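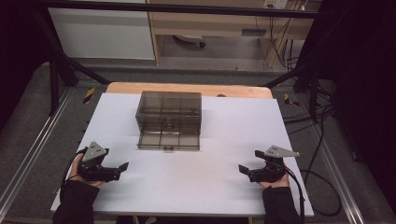 양손에 핸드헬드 그리퍼를 쥔 작업자와 작업대 위의 반투명 갈색 상자

"로봇 없이 먼저 가르친다" 그로넘사이드 '플라보프' 수집 키트 담당자 인터뷰

그로넘사이드(Grornamside)가 양손 조작 데이터 수집용 키트 '플라보프(Plavov)'의 정식 공급을 시작하였다. 플라보프는 작업자가 손에 쥐는 그리퍼 2대와 기록용 소프트웨어로 구성되며, 로봇 본체를 구동하지 않고도 조작 시연을 기록할 수 있도록 설계된 제품이다. 본지는 5월 중 동사의 제품 기획 담당자를 만나 개발 배경과 공급 조건, 도입 시 유의할 사항을 들었다. 담당자의 요청에 따라 성명은 싣지 않는다.

담당자는 먼저 제품의 출발점을 설명하였다. "종전에는 시연 데이터를 얻으려면 로봇 팔을 원격으로 조종해야 했습니다. 장비 사용 시간을 예약하고, 안전 담당자를 배치하고, 조종자를 훈련하는 데 상당한 자원이 들어갔습니다. 저희 고객 기관 가운데에도 로봇 한 대를 여러 과제가 나누어 쓰는 곳이 많았습니다. 로봇이 다른 일을 하는 동안에도 데이터는 쌓을 수 있어야 한다는 요구가 꾸준히 있었습니다."

그리퍼의 형상에 관해서는 손가락부의 치수를 로봇 장착용 모델과 동일하게 맞춘 점을 강조하였다. "사람의 손은 매우 유능합니다. 맨손으로 시연하면 로봇이 따라 할 수 없는 동작이 섞여 들어갑니다. 작업자가 로봇과 같은 손가락으로 물건을 다루면 어려운 동작은 작업자에게도 어렵습니다. 그 제약이 데이터에 그대로 남는 것이 중요합니다."

케이블 연결 방식에 대한 지적이 있다고 묻자 담당자는 이를 인정하였다. "무선 제품을 원하는 의견을 많이 받고 있습니다. 다만 현재 판에서는 두 그리퍼의 시각 동기와 전원 안정성을 우선하였습니다. 배터리를 내장하면 무게가 늘고, 장시간 작업에서 손목 부담이 커집니다. 케이블은 작업대 양옆으로 내려 정리하시도록 안내하고 있으며, 바닥 배선은 설치 기관에서 별도로 관리해 주셔야 합니다."

작업 대상물의 선정도 화제에 올랐다. 뚜껑이 있는 투명 또는 반투명 용기는 시각 인식 측면에서 까다로운 품목으로 꼽힌다. 담당자의 말이다. "불투명한 블록만으로 과제를 구성하면 초기 성적은 좋게 나옵니다. 그러나 실제 사무실이나 가정에는 속이 비치는 수납함이 흔합니다. 벽면 너머로 안의 물건이 희미하게 보이고, 조명에 따라 윤곽이 달라집니다. 저희는 도입 초기부터 그러한 품목을 과제 목록에 넣으시기를 권합니다. 흰색 작업면을 쓰면 윤곽을 구분하기가 한결 수월합니다."

키트에 포함된 기록 소프트웨어는 협력사 와디아(Wadia)가 개발하였다. 시연이 끝날 때마다 작업자가 성공, 실패, 보류 가운데 하나를 지정하며, 실패로 분류된 기록도 삭제되지 않고 별도 항목으로 보관된다. 이에 대하여 담당자는 "실패 기록을 버리는 기관이 적지 않은데, 저희는 보관을 기본값으로 두었습니다. 상자의 뚜껑을 잡다가 놓치는 동작은 나중에 복구 동작을 학습시킬 때 유용하게 쓰입니다"라고 말하였다.

시범 도입 기관인 비타르(Bitar) 연구실은 정리정돈 과제를 중심으로 키트를 운용하였다. 이 연구실이 시범 기간에 확보한 시연은 1590건이다. 당초 목표는 2000건이었으나 이에 미치지 못하였다. 담당자는 그 원인을 장비와 운영 양쪽에서 찾았다. "초기 출하분에서 손잡이 스위치의 반응이 일정하지 않다는 보고가 있어 부품을 교체해 드렸습니다. 그 기간에 수집이 중단되었습니다. 또 하나는 작업자 교대 기준이 없었던 점입니다. 한 사람이 오래 작업하면 동작이 느려지고 판정도 느슨해집니다. 현재는 교대 기준을 사용 설명서에 명시하였습니다."

작업자 교육에 관한 질문에는 비교적 신중한 답변이 돌아왔다. 제품 소개 자료에는 별도의 숙련이 필요하지 않다고 기재되어 있으나, 담당자는 그 표현에 보완이 필요하다고 밝혔다. "그리퍼를 여닫는 것 자체는 금방 익힙니다. 양손을 함께 쓰는 과제는 사정이 다릅니다. 한쪽으로 상자를 고정하고 다른 쪽으로 뚜껑을 여는 동작은 처음 하시는 분마다 순서가 제각각입니다. 과제별 표준 절차를 기관에서 먼저 정하신 뒤 수집을 시작하시는 편이 바람직합니다."

수집한 데이터의 귀속에 대해서는 도입 기관이 전적인 권리를 가진다고 답하였다. 기록은 기관 내부 저장장치에 보관되며, 그로넘사이드로의 전송은 기술 지원을 위하여 기관이 서면으로 동의한 경우에 한정된다. 영상에 작업자의 손과 주변 공간이 함께 기록될 수 있으므로, 작업자에 대한 사전 고지와 동의 절차는 도입 기관이 마련하여야 한다.

무상 보증 기간은 2년이다. 손가락부의 패드는 소모품으로 분류되어 보증에서 제외되며 낱개로 구입할 수 있다. 교정 작업은 기관이 직접 수행하는 것을 원칙으로 하되, 충격이나 낙하가 있었던 경우에는 점검을 의뢰하도록 하고 있다.

향후 계획을 묻는 질문에 담당자는 차기 판의 출시 시점을 밝히지 않았다. "무선화와 경량화를 검토하고 있다는 말씀까지 드릴 수 있습니다. 우선은 이미 공급한 기관에서 나오는 의견을 반영하여 소프트웨어를 개선하는 데 주력하겠습니다. 특히 판정 화면의 글자 크기와 단축키에 대한 요청이 많아 다음 갱신에 포함할 예정입니다."

도입 상담은 그로넘사이드 제품 기획 부서에서 접수하며, 교육·연구 기관에는 별도의 공급 조건이 적용된다.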